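Justano Operator Manual
Section 6: Teaching a task by remote control

6.1 Before you begin

This section explains how to record a task with the hand controller while watching the view from the wrist camera. Guiding the arm directly by hand is covered in Section 5. Both methods produce the same type of recording and may be used within one task set.

The operator must have completed the basic safety course. A second person must remain within reach of the stop button whenever the arm is powered.

6.2 Preparing the work area

1. Place the items for the task within the marked reach of the arm.
2. Move cables and drinks away from the desk.
3. Wipe the wrist camera lens with a dry cloth.
4. Check the live view. At least one finger of the gripper must be visible at all times, as the operator judges distance from it.

Note: Strong daylight from a window may wash out part of the live view. A recording remains usable provided that the item to be handled can be seen clearly. Where it cannot, lower the blind or turn the base of the arm.

6.3 Recording a demonstration

1. Switch on the controller and wait for the steady tone.
2. Select Teach, then Remote, and enter the task number. Numbers run from 1 to 1125. Task 923 is reserved for the start-up check and cannot be overwritten.
3. Squeeze the grip switch halfway. The arm will follow the controller only while the switch is held.
4. Bring the gripper to the start position and press Record.
5. Carry out the task at an even pace. Short pauses are acceptable – the software removes any pause longer than two seconds.
6. Return to the start position and press Record again.
7. Mark the recording as Keep or Discard. Enter a short comment if it is discarded.

Repeat until 24 recordings have been kept. Tasks that involve screens, keyboards or other desk equipment require 40, with the items moved slightly between recordings.

CAUTION: Do not release the grip switch while the gripper is holding an item above a screen. The arm will stop, but a poorly held item may slip.

CAUTION: Tilting the wrist also tilts the live view. Level the wrist before making any large sideways movement.

6.4 Reviewing recordings

Recordings should be reviewed by a person other than the operator. At the Wodside site this is carried out by Hye-jin Kwak or Akash Kushwaha. The reviewer plays each recording at normal speed and confirms that the gripper does not strike the desk or any item on it.

Recordings that fail review are kept for around a month and then deleted. Requests to retain them longer should be sent to Vivek Bajpai before the end of that period, quoting the task number and the operator's initials.

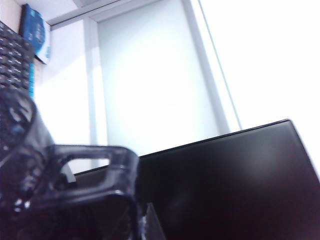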